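인쇄하기 | 이메일로 보내기

학술자료 > 식음료 공간 연구 > 무인 음료대 > 본문

읽는 시간 14분

3. 추출부 하부와 물받이의 형상이 잔의 위치에 미치는 영향

3.1 문제의 설정

소형 음료 디스펜서에 관한 기존 논의는 대부분 추출 온도, 유량, 농도의 재현성에 집중되어 왔다. 잔이 놓이는 면, 곧 물받이와 그 위의 격자판은 부속품으로 취급되어 제원표에서도 외곽 치수 외에는 기재되지 않는 경우가 많다. 그러나 이용자가 잔을 내려놓고 다시 집어 드는 동작은 전부 이 면 위에서 이루어진다. 잔이 노즐의 수직선에서 벗어나면 음료가 잔의 벽을 타고 흐르거나 테두리 밖으로 튄다. 반대로 잔이 노즐 바로 아래에 있더라도 잔을 꺼내는 방향에 여유가 없으면 손이 노즐 하단에 닿는다.

본 절에서는 물받이를 잔의 '정차 구역'으로 보고, 형상과 표면 처리가 잔의 최종 위치를 어떻게 규정하는지를 다룬다. 음료의 품질은 다루지 않는다. 세척 주기와 배수 용량은 4절에서 별도로 논의한다.

3.2 용어

이하에서 추출부는 하우징 하단에서 노즐 끝단까지의 구간을 가리킨다. 물받이는 음료와 물방울을 받는 얕은 용기 전체이며, 격자판은 그 안에 끼워지거나 얹혀 액체를 아래로 통과시키는 천공판이다. 격자판이 물받이 상면 전체를 덮는 형식을 전면형, 일부만 덮는 형식을 부분형이라 한다. 잔의 중심과 노즐의 수직선이 상면에서 만나는 점 사이의 거리는 편심량으로 부르고, 좌우 성분과 전후 성분을 구분하여 기록하였다.

'안착'은 잔의 바닥이 상면에 닿은 상태에서 이용자가 손을 뗀 경우에 한정한다. 잔을 손에 쥔 채 상면에 올려 둔 경우는 '파지 안착'으로 따로 분류하였다. 두 상태를 구분하지 않은 선행 조사에서는 편심량의 분포가 실제보다 넓게 보고되었을 가능성이 있다.

3.3 조사 대상과 기록 방법

조사는 Risthorpe 공용동 라운지의 음료대에서 수행하였다. 음료대 상판에는 백색 마감의 곡면형 테이블을 사용하였고, 디스펜서는 한 대만 설치하였다. 벽면 쪽에 기기를 붙이는 통상의 배치를 피한 것은 좌우 양쪽에서 잔을 넣는 동작을 모두 허용하기 위해서였다. 기록 대상이 된 안착은 총 2282건이며, 이 가운데 안착 위치를 판독할 수 없는 149건을 제외하였다. 제외 사유는 대부분 팔이나 소매에 의한 가림이었다.

잔은 직경과 벽면 형상이 다른 5종을 준비하였다. 손잡이가 있는 잔과 없는 잔을 모두 포함하였으며, 벽면은 평활한 것과 세로 골이 있는 것을 섞었다. 이용자에게는 잔의 종류를 지정하지 않았고, 놓는 위치에 대한 안내 표시도 붙이지 않았다. 위치 표시를 붙인 조건은 Stavier 음료대에서 별도로 조사한 결과가 있으나, 상판의 높이와 조명이 달라 직접 비교하지 않는다.

기록은 Anežka Kubíček와 Radek Tichý가 나누어 판독하고, 두 사람의 판독이 엇갈린 건은 Nhàn Chu가 재판독하였다. 판독 기준은 잔의 바닥 윤곽으로 통일하였다. 잔의 테두리를 기준으로 삼으면 시점에 따라 중심이 노즐 쪽으로 옮겨 보이는 경향이 있어 예비 판독 단계에서 이 방식을 폐기하였다.

3.4 물받이의 구성

그림 3의 기기는 부분형 격자판을 갖는 예에 해당한다. 모서리를 둥글린 정사각형의 스테인리스 물받이는 테두리가 내부보다 높고, 짧은 슬롯형 천공부는 앞쪽 중앙의 직사각형 영역에 한정되어 있다. 골이 진 유리잔은 물받이의 오른쪽 절반에 놓여 격자판의 우측 일부와 겹친다. 본문의 분류에서는 파지 안착에 속하며, 잔의 중심이 격자판의 중심선과 일치하지 않는다는 점이 논의의 출발점이 된다.

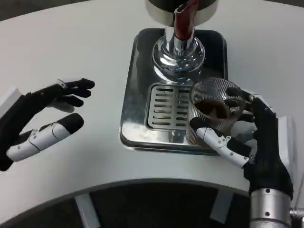
그림 3. 부분형 격자판을 갖는 물받이와 우측에 놓인 유리잔. 잔 안에는 커피로 보이는 짙은 갈색 액체가 들어 있다.

Rostislav Hudec는 초고에 대한 의견에서, 부분형 격자판을 안착 위치의 지표로 해석하는 데에는 무리가 있다고 지적하였다. 격자판의 윤곽은 설계자에게는 뚜렷한 경계이지만, 같은 계열의 금속으로 둘러싸여 있으면 이용자는 물받이 전체를 하나의 받침으로 인식한다는 것이다. 그는 격자판의 크기보다 테두리의 높이가 먼저 검토되어야 하며, 잔을 옆으로 밀어 넣는 이용자에게는 테두리가 사실상의 유일한 경계라고 덧붙였다.

이 의견은 부분적으로 타당하다. 테두리를 넘는 동작과 격자판 위로 옮기는 동작은 서로 다른 단계이며, 앞의 동작에는 잔을 들어 올리는 과정이 필요하지만 뒤의 동작에는 필요하지 않다. 이용자가 테두리를 넘긴 직후 잔을 내려놓으면 편심량의 좌우 성분이 크게 남는다. 다만 격자판의 윤곽이 전혀 작용하지 않는다고 볼 수는 없다. 전후 성분은 격자판의 앞뒤 변 안쪽에 모이는 경향을 보였으며, 이 경향은 잔의 종류를 바꾸어도 유지되었다.

3.5 안착 위치의 분포

유효 기록 가운데 잔의 바닥이 격자판의 네 변 중 하나 이상에 걸친 경우는 1245건이었다. 걸친 변은 좌우 변이 앞뒤 변보다 많았고, 네 모서리에 걸린 경우는 드물었다. 잔의 바닥 직경이 격자판의 폭에 가까울수록 걸침의 빈도가 늘어나는 것은 기하학적으로 당연하므로, 빈도만으로 안착의 정확도를 평가해서는 안 된다. 본 조사에서는 직경을 보정한 뒤의 편심량을 주된 지표로 삼았다.

보정 후에도 좌우의 비대칭은 남았다. 오른손으로 잔을 넣은 경우 잔은 노즐의 수직선보다 오른쪽에, 왼손으로 넣은 경우 왼쪽에 머무르는 경향이 있었다. 잔을 쥔 손의 손가락이 추출부 하단과 간섭하는 것을 피하려는 동작으로 해석된다. 손잡이가 있는 잔에서는 손이 잔의 바깥쪽에 머무르므로 비대칭이 줄어들었다. 벽면에 세로 골이 있는 잔은 평활한 잔과 비교하여 편심량에 뚜렷한 차이가 없었으나, 내려놓은 뒤 다시 쥐어 위치를 고치는 동작이 적었다.

Jozefína Danko가 정리한 예비 자료에서는 같은 현상이 이용자의 키와 관련되는 것으로 기술되었다. 본 조사에서 키를 기록하지 않았으므로 이 해석을 확인할 수 없다. 다만 시선이 높을수록 노즐 끝단과 잔의 상면이 겹쳐 보이고 전후 방향의 판단이 어려워진다는 설명은 3.6의 결과와 모순되지 않는다.

3.6 표면의 광택과 위치 판단

금속 표면의 반사는 두 가지 경로로 안착에 관여한다. 첫째, 물받이 내부의 밝기가 고르지 않으면 격자판의 윤곽이 끊겨 보인다. 밝은 반사가 윤곽의 한 변을 덮으면 이용자는 나머지 변만으로 영역을 추정하게 되고, 잔은 밝은 변에서 멀어지는 쪽으로 놓였다. 둘째, 노즐 하부가 경면에 가까운 경우 주변의 상이 왜곡되어 비치므로 토출점의 위치를 눈으로 특정하기 어렵다. 그림 3의 노즐 하부는 둥근 돔 형상의 크롬 마감으로, 물받이의 상이 휘어져 비친다. 이와 같은 형상에서는 외형의 중심과 토출점이 일치하는지를 이용자가 확인할 단서가 부족하다.

무광 처리된 노즐을 사용한 Clerkau 음료대의 기록을 참고하면 전후 성분의 산포가 더 작다. 그러나 해당 음료대의 조명은 상부에서 수직으로 비추는 형식이고, Risthorpe의 조명은 측면 성분이 많다. 광택과 조명의 효과를 분리하려면 동일한 조명 아래에서 노즐만 교체한 조건이 필요하다. 교체 조건의 조사는 2월에 시작하였으며, 판독이 끝나지 않아 본고에는 싣지 않는다.

격자판의 슬롯 방향도 검토 대상에 포함하였다. 가로 슬롯이 앞뒤로 쌓인 배열은 전후 위치를 읽는 눈금의 구실을 할 수 있다고 예상하였으나, 슬롯의 열을 기준으로 잔을 맞추는 동작은 관찰되지 않았다. 잔의 바닥이 슬롯의 대부분을 덮은 뒤에는 눈금으로서의 기능이 사라지기 때문으로 보인다. 두 열 사이의 띠는 중심선의 지표가 될 수 있으나, 띠의 폭이 좁은 경우 그 효과는 확인되지 않았다.

3.7 설계상의 함의

격자판의 윤곽으로 잔의 위치를 유도하려는 설계는 좌우 방향에서 효과가 제한적이다. 좌우 편심을 줄이려면 격자판을 넓히는 것보다 추출부 하단과 손 사이의 여유를 확보하는 편이 우선한다. 노즐의 돌출 높이를 줄이거나 돔형 하부의 직경을 줄이는 방법이 있으며, 두 방법 모두 음료의 낙하 거리와 비산에 영향을 준다. Mahawong 시제품에서는 낙하 거리를 늘린 대신 물받이의 내부를 깊게 하였는데, 키가 낮은 잔에서 비산이 늘어 채택되지 않았다.

테두리의 높이는 별도로 정해야 한다. 테두리가 높으면 물받이의 유효 용량이 늘지만 잔을 옆에서 넣는 경로가 제한되고, 꺼낼 때 잔의 바닥이 테두리에 걸릴 수 있다. 낮은 테두리는 출입이 쉬운 반면 잔이 물받이 바깥에 걸친 채 놓이는 경우를 막지 못한다. 이용 방향이 좌우로 열려 있는 음료대라면 좌우 변의 테두리만 낮추는 비대칭 단면을 검토할 만하다. 이 경우 배수 경사는 앞변이나 뒷변을 향하게 하여야 하며, 격자판의 고정 방식도 함께 바뀐다.

3.8 제한점

조사 대상 음료대가 한 곳이고 디스펜서도 한 대이므로 결과를 다른 형식에 그대로 적용할 수 없다. 파지 안착은 손을 뗀 안착과 분리하여 집계하였으나, 두 상태 사이를 오간 기록은 마지막 상태로만 분류되었다. 잔에 담긴 음료의 양도 통제하지 않았다. 양이 많은 잔은 기울임을 피하려는 동작 때문에 이동 경로가 달라질 수 있으며, 이 변수는 4절의 배수 조사에서 함께 기록한다.

원고 접수 9/12/19

인쇄하기 | 이메일로 보내기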